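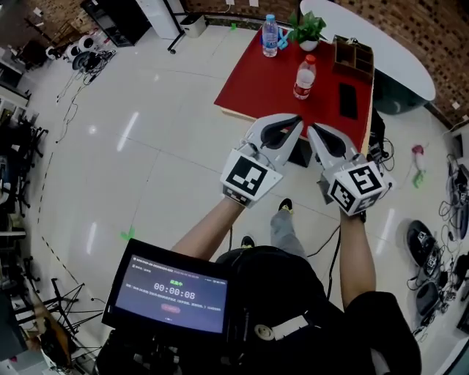
Teaching a policy with hand-held grippers

Dec 16, 2019

I've been wanting to write this one up since March, and the numbers are finally in! Short version: you can get a surprisingly good tabletop policy without anybody driving a robot arm during collection. You hold a gripper in each hand, do the job yourself, and train on that.

Each gripper has a black-and-white marker square on it, and we use those to work out where both hands are as they move. In Zavness (our name for the whole pipeline) the paths get cleaned up, matched to the video and turned into gripper poses. A small screen in front of you runs a timer, and I've grown very fond of it. It's hard to dawdle with a clock going.

We recorded 958 demos with 2 grippers over 18 sessions. The tasks were ordinary table jobs: pick up a bottle, pass it across, put it down somewhere sensible. After filtering we threw out 323, mostly because a marker had turned away from the camera for too long. That hurt a bit, but the policy trained on what was left was clearly smoother than the one trained on everything. Fewer little wobbles before a grasp, and much better handovers between the left and right hands.

Clear plastic is still a pain. The policy tends to close early on see-through bottles, and a coloured cap helps more than I'd like it to. I tried swapping the caps around between sessions and the behaviour followed the colour – so there's some shortcut learning in there to sort out.

Next up is the same data on the second arm setup at Hirnville, which has different finger pads and a shorter reach. I'm also rewriting the filter so it keeps the good half of a demo when the tracking drops out near the end.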